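# Ovley Open Storage Bin, Grey

The Ovley is a rectangular, open-topped bin supplied by Vuneo for use in workrooms, school stores and packing areas. It has tall flat walls and no lid, so that contents may be put in and taken out from above. It may stand on a table, a bench or the floor.

**Product code:** 1,933
**Colour:** grey
**Delivery:** within 3 working days of an order being accepted
**Minimum order:** 3 bins

Bins should be washed by hand with warm water and a mild soap, and dried before they are stacked away. Marks on the inner walls may appear with regular use and are not regarded as a fault. Strong solvents must not be used.

Orders from schools and public bodies are handled by our Feninau depot, which keeps about 800 bins in stock. All other customers are served by Melnychuk Supply.

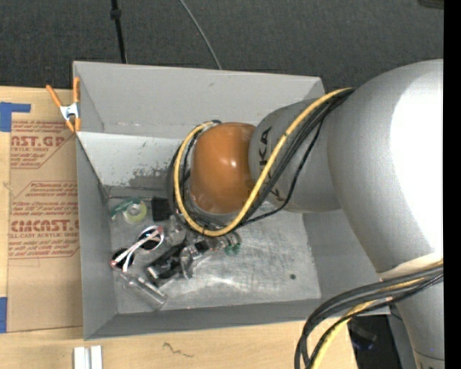 Returns are accepted on unused bins only, and must be agreed with the depot in writing before the goods are sent back. The price list is next due for review in April.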